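# Lamptey opens care training scheme in Lundham, with few details on pay

Lamptey, the staffing firm that supplies care workers to hospitals and nursing homes, has announced 70 trainee places at its Lundham office, starting in June. The scheme is called Griltamley and is meant for people with no background in health work.

Trainees will spend 4 weeks in a classroom and then move on to wards and care homes under the eye of senior staff. Lamptey says the scheme will "change the way Lundham looks after its own". It made much the same promise for its last training programme, which closed after two intakes and is no longer mentioned on the firm's website.

The money is harder to pin down. The announcement talks of "a competitive trainee wage" but gives no hourly rate, and a request for one had not been answered by mid-afternoon. Nor does it say whether trainees will be paid for travel between placements, a sore point for home care staff in the outlying villages, where the last bus leaves before the late shift ends.

Anyone who finishes will be expected to stay with the firm for 27 months. Those who leave early may have to pay back part of their training costs. How large a part is left to the contract, and applicants see the contract only once they have been offered a place.

The classroom weeks will be run by Condorgate, a training company.
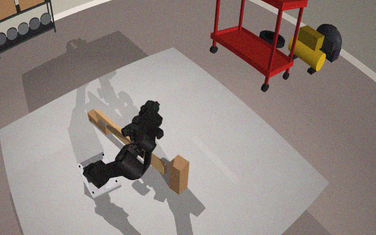 Its course list for Griltamley covers lifting and moving patients, infection control, record keeping and basic first aid. Dementia care appears as an optional extra, an odd choice given how many of the placements are in homes for older people.

Lamptey says it hopes to train 1000 people through the scheme in the end, though it puts no year on that. At 70 an intake it would need fifteen of them, and only the first has a start month – the second is "subject to demand".

Applications are open now through the Lundham office. Applicants must be 18 or over and will need a background check, which the firm says it will pay for.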